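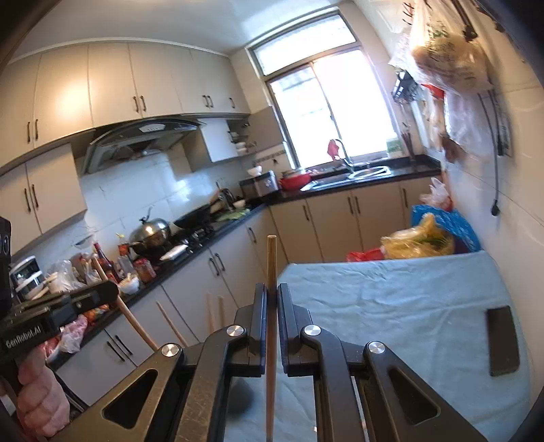 Mark Anthony Mangubat wrote to ask why a robot should need lessons in picking up a stick, when a toddler can do it with no lessons at all. He also wished to know whether the robot simply copies a person, or whether it learns something of its own.

By Hicham Abdel Hamid, Jurndale Science Education Office
June 2, 2019

Both questions are good ones, and the Jurndale study of small objects was set up to look into them.

A thin stick is a hard thing for a robot to hold. It can roll. It lies almost flat on the table, so there is very little to grab. If the fingers close a little too far to one side, they miss it. A toddler has in fact had a great many lessons, because babies spend months reaching for things and dropping them. A robot begins with none of that practice.

Learning from people

There are several ways to teach a robot. An engineer can write out every movement as a list of commands. This works well in a factory, where each part arrives in the same place every time. It works poorly in a kitchen, where things are seldom left in the same spot twice.

The Jurndale study uses a second way, called learning from demonstration. A demonstration is a showing. A person holds a gripper in the hand and does the job with it, and a camera on the gripper records what happens. The gripper has two fingers that pinch, much as your thumb and first finger do.

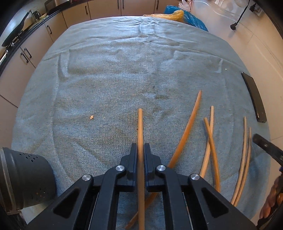
Each recording is then given to a computer program named Akande. The program compares what the camera saw with how the gripper moved. After many recordings it begins to find patterns. When a stick slants to the left, for instance, people usually turn the gripper to match before they close it.

Akande does not store one perfect movement and play it back. It makes a new guess many times each second – a little lower, a little to the right, now close. This is the answer to the second question. The robot starts from what people have shown it, but it must work out each new reach by itself.

Why use a real home?

Researchers could do all of their work on a clean white table in a laboratory. A robot taught only there may become confused by a wrinkled cloth or by bright light from a window. Recordings made in ordinary rooms help the program to learn which things matter for the job and which do not.

What the study found

The robot was tested on single wooden sticks. In its first test it made 2,000 tries and lifted the stick 700 times. The team then added four weeks of new recordings and gave it another 2,000 tries. This time it lifted the stick 1,324 times.

That is a large change, although the robot still failed on many tries. Most of the failures happened when two sticks crossed, and a later part of the study, at Sanberg, will look at crossed sticks only.

Words to know

Gripper: a tool that takes hold of things.
Demonstration: showing how a job is done.
Pattern: something that happens again and again in a similar way.

Last updated: January
Contact the Education Office | © Jurndale Science Education Office | Back to top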